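Saturday, evening

I went to the lab after lunch, although I had promised to myself a free weekend. Rajitha Kumarasinghe was already there. We want to compare two ways of choosing the next pick: the old one, which takes the highest point in the bin, and the Stilturus method, which gives each possible grasp a score first. Both must do 100 picks with the same objects, and I have finished only the first part.
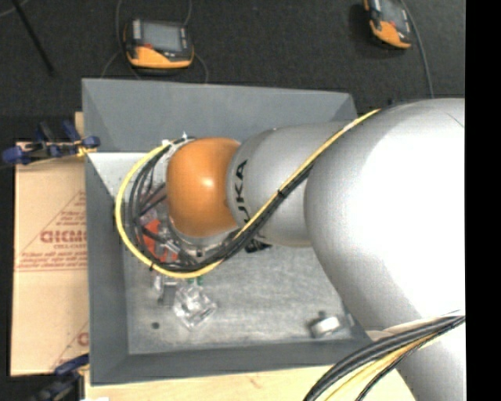 The arm over the grey bin, with the clear pieces still on the floor.

The transparent things remain my trouble. The depth map has holes where they lie, so the old method does not see them at all. With Stilturus we lost four picks in the first hour, and two of them were my own fault, for I had typed the wrong bin height. I marked these in the notebook and will repeat them.

Rajitha thinks the score should count less at the walls. I am not yet convinced, but I have no better idea. On Monday I must write to Sjöberg about the result, even if it is only half a result.

I walked home in light snow and ate soup very late.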